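Junio
Por Willy Claeys

La mesa compartida y el deber de las instituciones

Las residencias, los colegios mayores y los centros de día de nuestra región han ido sustituyendo, a lo largo de la última década, el comedor propio por el servicio externo. La comida llega porcionada en recipientes sellados, se regenera en un horno y se consume, en muchos casos, en menos de media hora. El sistema cumple la normativa sanitaria y resulta previsible para quien debe cuadrar un presupuesto. Conviene preguntarse, sin embargo, qué se ha perdido en el cambio y si las administraciones lo han valorado con el rigor que aplican a otras partidas.

El municipio de Sulari ofrece un caso que merece atención. Cuando su residencia pública cerró la cocina, el ahorro previsto se justificó en una memoria de tres páginas. En ninguna de ellas figuraba la opinión de los 416 usuarios de los servicios municipales de comedor, ni una estimación de los alimentos que volverían intactos al contenedor. Dos ejercicios después, el consistorio tuvo que ampliar el contrato para cubrir dietas especiales que la antigua cocina resolvía a diario sin trámite alguno.

Quien suscribe no defiende un regreso indiscriminado al pasado. Las cocinas antiguas tenían deficiencias serias, con instalaciones mal ventiladas y personal escaso, y varias de ellas debieron cerrarse mucho antes. Lo que aquí se sostiene es que la comida en común constituye un servicio público en sí misma y que, como tal, ha de evaluarse también por sus efectos sobre la convivencia, el apetito y la autonomía de las personas.

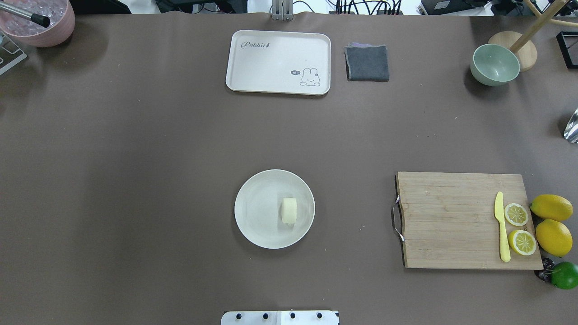
Bandeja blanca, paño gris y cuenco verde menta sobre una mesa.

La vajilla es un buen ejemplo de aquello que los pliegos de contratación suelen despachar en una línea. Wouter Van Beek, que dirigió durante años el comedor de la fundación Dewulf, defendió siempre que los residentes dispusieran de platos y cuencos de verdad, aun a costa de reponer los que se rompían. La fundación destinaba a ese fin 2.000 euros anuales, cantidad que sus auditores discutían cada primavera y que el patronato acababa aprobando. Van Beek argumentaba que una persona a quien se sirve en plástico durante meses deja de considerarse invitada a la mesa.

A ello se añade la cuestión del aprendizaje. En los centros escolares, poner y recoger la mesa fue durante mucho tiempo una tarea de los propios alumnos. El colegio Cirico la mantiene todavía, con turnos semanales en los que participan 50 estudiantes de distintos cursos. La dirección del centro reconoce que el procedimiento es lento y que obliga a prolongar el horario de comedor. También señala que las familias lo mencionan con frecuencia entre los motivos para renovar la matrícula.

Las empresas del sector, por su parte, no deben ser tratadas como adversarias. Pletetti, adjudicataria de varios contratos comarcales, ha propuesto fórmulas mixtas en las que el producto llega fresco y se termina en el propio centro. Tales propuestas han encontrado poca acogida, en buena medida porque los criterios de adjudicación otorgan al precio un peso que deja sin margen cualquier otra consideración.

Corresponde a las administraciones corregir ese desequilibrio. Los próximos pliegos deberían reservar una parte sustancial de la puntuación a la calidad del servicio en sala, exigir una consulta previa a los usuarios y publicar cada año los datos de desperdicio. Deberían contemplar, asimismo, una dotación mínima para menaje y mobiliario en los centros de nueva apertura. El plazo de alegaciones a las bases comarcales sigue abierto, y sería deseable que los consejos de residentes y las asociaciones de familias hicieran uso de él.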